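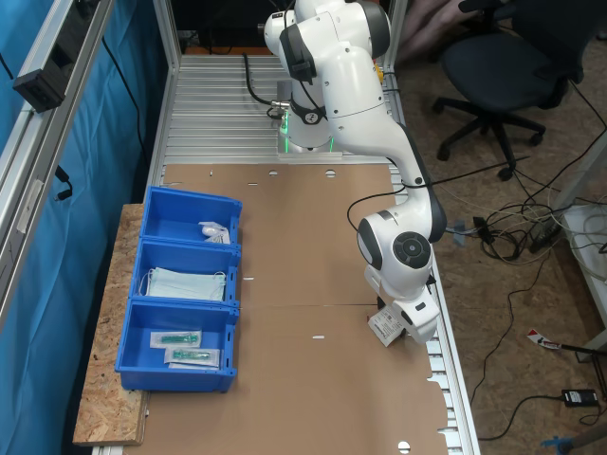

Photo: Dredholm Automation

To: Kadthorpe procurement list
Subject: Re: Bestton picking kit, trial terms

The Maglaya office wrote on Wednesday:
> Please confirm whether the kit price covers the gripper,
> and whether small medical supplies may be used in the trial.

The gripper is included in the quoted price of 2219 per month. Bins are ordered separately. Masks, sachets and sealed syringe packs may be used, provided they are kept in their original wrapping. The trial period is 24 working days, and each site may submit up to 8 item types for review.

Sites wishing to take part should reply to this list by the end of September.

Equipment Review Office
Dredholm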